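Skoltden > Table clearing > Hand-held gripper > Checks

Gripper check, food hall, with my comments

April 30, 2023

I do this one with the tool in my hand and the tables left the way they come, trays and rubbish and all. The bench check back at Tralau is a separate sheet, so if you're after cable routing or the charger, look there. The ticks are for whoever picks the tool up next. The rambling is mine, sorry!

1. Fingers seated on the carriage - OK
Push each one sideways with your thumb, then pull. No wobble on the left. The right had a tiny click in it when I unpacked, so I took it off, wiped the seat and put it back, and the click went away.

2. Finger screws - OK, one nipped up
They're small and dark and sit in white plastic, so please be gentle. Hand driver only, stop when it stops. I chewed up a hole in December by leaning on it and I'm still cross with myself.

3. Grip pads - OK, keep an eye
Look along the ribs for anything shiny, torn or lifting at the corners. Sugar is the usual trouble in a food hall (it dries like varnish). Damp cloth, no spray, and let them air before you squeeze anything. These are the Pellent pads, set number 2 in the box, and the log has them down for 103 closes. We change them at 800, so there's plenty left in them.

4. Hold on a round, smooth object - OK
Drinks bottles are my favourite for this as they show up a bad pad straight away. Cap on, always. Close slowly, look at both sides and check that the bottle is sitting against pad and not against bare plastic. If it's leaning, open up and start again, don't try to straighten it in the grip.
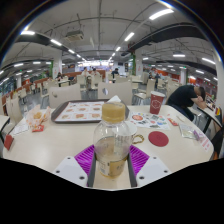 Item 4: bottle between the pads, cup with the thin handle just behind it.

I'd mark that as a pass. Watch the things standing behind whatever you're picking up, though. With the wide lens a cup can look a good hand's width further off than it is, and I've clonked more than one.

5. Squeeze setting - OK
Left at 2 on the dial. Lozano's old sheet says to go up a step for full bottles and I don't agree, you just end up denting the soft ones. If it slips at 2, clean the pads first and then tell me.

6. Opening and finger angle - OK
Open all the way and look down from above. The two fingers should lean in towards each other by the same amount. Then bring the tool in low over a clear bit of tabletop and look again, as a bent carriage can hide when you've got it up by your face. Nothing should rub or creak on the way out. Mine was a bit stiff for the first few goes and then fine, which I put down to a night in a cold van.
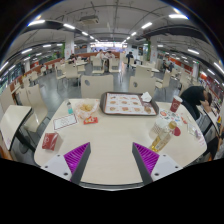
7. Lens and window - WIPED
Thumbprint, mine. Dry lens cloth from the lid pocket, not your sleeve and not a napkin, however handy the napkins are.

8. Handle and trigger - OK
Trigger springs back by itself from any position. Handle tape is starting to curl at the bottom end, fine for now, but I'd like a new roll in the box before the next outing.

9. Table and people around it - OK
Elbows in. Keep the fingers well short of anybody sitting at the next table, and don't reach across them for a better angle. Loose paper and wrappers count as trip-ups for the fingers too, so go in over them and not through them.

10. Packing away - TO DO
Fingers closed, pads wiped again, foam block in between. Whoever has the spare driver, please put it back!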